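What changed at the Drindgate kitchen

Posted December 2021

I've had a few emails since August asking how the robot work is going at the prep kitchen, mostly from people who used to work with me there and have since moved on. It's easier to write it up once.

For anyone new: I run the afternoon tray line at Drindgate. We send out 2,298 meals on a normal day, most of them to aged care homes, and every one has to match a diet card. Trostar has the contract to automate part of the plating. They started with the desserts and fruit, as those have the fewest diet codes against them.

The part that surprised most of us was how much of it is done on a computer first. Before a pair of arms goes anywhere near the line, the job gets run over and over in a simulated kitchen. Trostar ran 4,000 attempts at the fruit placement before they asked us to look at any of it. The simulated kitchen is a good deal nicer than ours. We have steel benches and a drain in the floor.
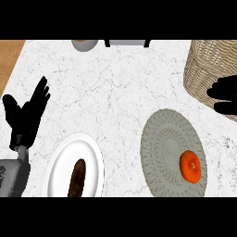 Both hands over the marble counter in the simulator, with the plate on the left and the orange fruit on its woven mat.

Two of us from the line now spend a morning a week going through these runs. We sit with a screen and mark each one as fine, not fine, or not sure. You wouldn't think there was much to say about a piece of fruit on a mat, but there is. A resident with poor vision finds things by where they always are. If the fruit is on the left one day and the right the next, it doesn't get eaten. The programmers didn't know that, and there was no reason they should have. It's in the rules now.

As for jobs, the number on my line has gone from nine to eight. One person retired and wasn't replaced. Management at Zastthorpe, who own us, put in writing that no one would be let go during the trial, and so far they've stuck to it. The trial finishes next year and the letter doesn't cover what happens after that, so people are keeping an eye on it. I am too.

The reviewing work is paid at the same rate as the line. I've argued it should be higher. It's tiring in a different way, and at the end of it your name is on the sheet as the person who said the run was all right. That question is with the union.

What I do like is the sitting down. After 30 minutes on the screen you get a break, and my knees have noticed the difference. The younger staff mostly prefer the line because they can talk there and the radio's on.

The Barajas site is meant to get the same setup once ours is finished. A few of their people came through to watch and asked about rosters, which is what I'd have asked. I told them to get the review hours written in before it starts. We didn't, and for the first month they came out of our cleaning time.

Hot meals are next on the list. Gravy has been mentioned.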